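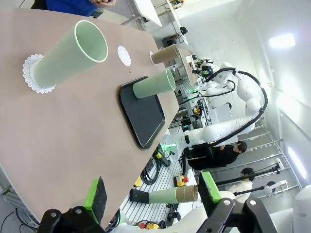

The Case for Dull Data

By Rami Abu Hammour

I spent most of August watching a robot arm learn about cups. To be exact, I watched people collect the examples from which it would later be asked to learn about cups, a job with all the glamour of stocktaking and rather worse chairs. We had green plastic cups, brown cardboard cups, a black tray and a supply of paper doilies that would have done credit to a seaside tea room. By the end I had opinions, and most of them were about the doilies.

My complaint is with the way people in my trade talk about this work. At every meeting somebody puts up a slide with a very large number on it. The people at Silex have a large number. The people at Kenetti have a larger one. We had 2,000, which is how many times a cup had been picked up and put down again on our tables, and I was proud of it until I sat and watched the first 200 recordings in a row with a sandwich.

They were the same recording. I exaggerate, but only as far as a tired man is entitled to. The cup began in the same place, give or take the width of a thumb. The arm came in from the same side. The same person stood at the end of the table with hands folded, waiting for it to finish so that the cup could be put back. A system trained on that will learn one thing about cups, namely that they live there.

The usual answer is to collect more, and I can see why. More is easy to ask for and easy to pay for, and it looks splendid on a slide. But a second thousand gathered by the same people in the same mood will have the same thumb's width in it. People are tidy. Ask someone to put a cup down at random and they will put it down nicely, near the middle, where a guest could reach it. After an hour they have a favourite random spot.

Donati, where I worked before, dealt with this by printing out instructions for every attempt. There was a sheet with 34 layouts on it, and you did them in order. It helped, although I noticed that by the last few the operators had begun reading the sheet much as one reads the terms on a parking ticket. What helped more was a colleague who laid the table badly on purpose. She would put a cup half off its doily, or turn the tray so that it faced no one, and then hand over the controls and go and make tea. The operators grumbled. Their recordings were slower, with pauses in them and second thoughts and the odd approach from a silly angle, and they were the ones I would have paid double for.

I would keep the failures too. We threw ours away for years. An operator who nudged a cup over would sigh, press the button and begin again, and the only interesting thing to have happened that afternoon went in the bin. A machine that has never been shown a toppled cup can hardly be blamed for standing over one like a heron. Steson, I'm told, now keeps the lot and marks each one good or bad by hand. It sounds miserable. I would like to borrow whoever does it.

None of this needs a cleverer machine. It needs an afternoon when the person in charge stops asking how many and asks what was on the table. When I put that to our own planning meeting I was given 2 minutes, at the end, after the slide with the number on it. I used them to propose that we record less next month and spend the time saved on arguing about where to put things.

They agreed to a trial, on condition that the total doesn't drop. So we are to collect fewer examples and have just as many of them at the finish, and I have been asked to order more doilies.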